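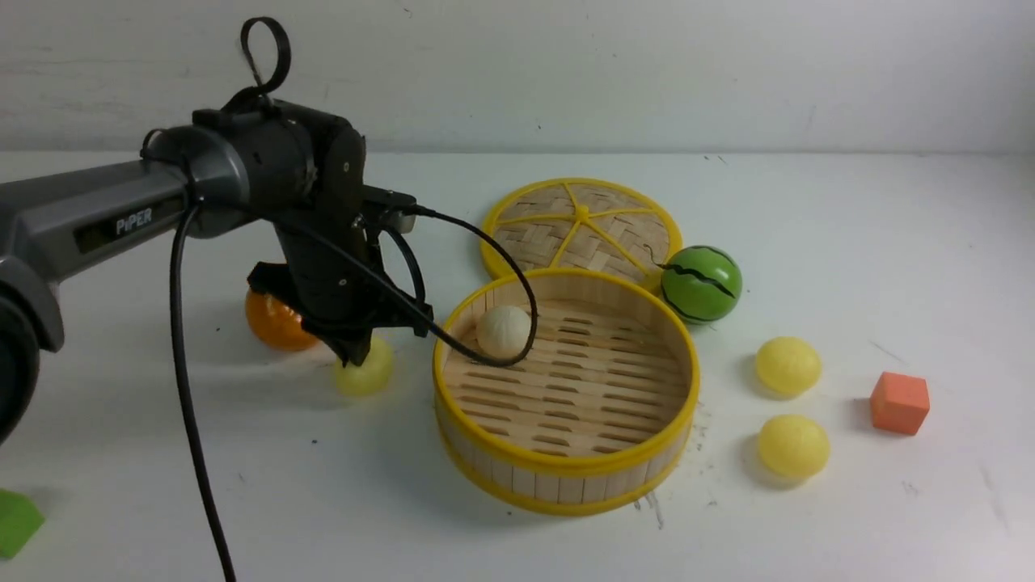
How I sort out the play kitchen food

Every March I pull out all the toy food and give it a proper sort, and this year I finally wrote down how I do it.

First, tip everything onto a table. I like a white one, because little orange and yellow fruits show up right away and don't roll off unnoticed. Keep a bamboo steamer next to you - a real one from the grocery store is fine, and it makes a great bin for the dumplings and other round bits.

Next, wipe each piece with a cloth, warm water and a drop of dish soap. Don't soak anything squishy! I did that once and the lemon dripped for 4 days. Set the pieces on a towel and leave them overnight.

Then sort by meal, not by color. I tried color first and my kids had it undone before lunch. Fruit goes in one tub, breakfast in another, and steamer food lives in the steamer (lid on, or the cat helps herself).

Anything cracked or sticky goes in the trash. Be brave about it. We got rid of a whole bag and I haven't heard a word.

56 shares
4 comments

Related
Washing wooden blocks without warping them
A felt noodle soup by Veikko Huttunen
Toy shelf labels for kids who can't read yet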